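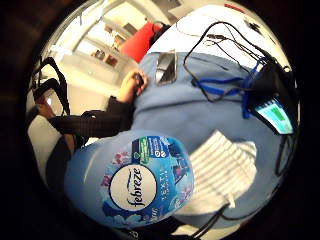 4.2 Claims made for the kit

The Sovard kit is sold as a complete way to gather household handling data without a robot. The buyer receives a hand-held gripper with a camera fixed above the jaws, a set of calibration cards, and a year's use of the processing service. The brochure promises 1,000 usable demonstrations per operator per week from "ordinary people in ordinary rooms". We bought one kit at the list price and had no help from the seller beyond the public support desk.

Three of the brochure's claims could be tested with the staff and time we had. The first is that the tool needs no training. The second is that the wide lens keeps the whole task in view. The third is that the service sorts good recordings from bad without anyone having to look at them. We take them in turn, and leave the question of battery life to Section 5.

Training. Operators were given the printed quick-start sheet and nothing else. All of them could open and close the jaws at once, and to that extent the claim stands. What the sheet leaves out is pace. People move a hand-held gripper at the speed of their own arm, and a fair share of what they recorded was too fast for the arm it was meant to teach. The support desk told us that operators "settle down" by themselves. We saw little sign of it over the length of our trial, and would want a good deal more evidence before telling a buyer to count on it.

Field of view. The lens does take in a great deal. Figure 3 is typical of our recordings in a lived-in room: a bottle of Febreze lies against rumpled light-blue fabric, with a white ribbed cloth next to it and thin black cables tangled across the top, and a good part of the room behind is still in view. The price is paid in shape. Shelves bend, and the small lettering on the wrap of the bottle is too distorted to read in full, although the brand name is plain enough. Sovard's correction step straightens lines near the middle of the picture and smears those at the rim. For a task that depends on reading a label we would not rely on it.

Soft goods and cables raise a further doubt. The sample recordings on the Sovard website show hard objects, well apart, on bare tables. The tracking method underneath, which the company calls Plirero, is described in a short white paper that reports results for those recordings alone. We could find no figures for cloth, for cable, or for one thing lying partly on another, and our request for them was not answered.

Figure 3. View through the kit's wide lens during a household session. The bottle, fabric, ribbed cloth and cables are all in view; the curving of the shelves is caused by the lens.

Sorting. The service gives each recording a mark of pass or fail. To check it, one of us (Baltazar Tovar) watched 41 recordings that had passed and judged each one without seeing the service's notes. He would have thrown out 7 of them, most often for a lost grip or a long stretch in which the jaws were hidden. A sample of that size cannot settle the matter, but it is hard to square with a brochure that tells buyers they may "skip review altogether". The rules behind the mark are not published. Nor can a buyer change them, so a laboratory that cares about gentle handling gets the same sorting as one that cares only about speed.

Cost should be read in the same light. The entry plan covers 4,000 uploads, and failed recordings count against it. The rival Grosero kit has a coarser jaw and a clumsier handle, but its software runs on the buyer's own machine and has no such limit. We have not tested the two side by side, and the comparison in Eklund's trade report, which favours Sovard, used units supplied by both makers. Until someone repeats that work with purchased kits, we would treat the promised weekly output as an upper limit reached under kind conditions, and would plan a project's staffing on much less.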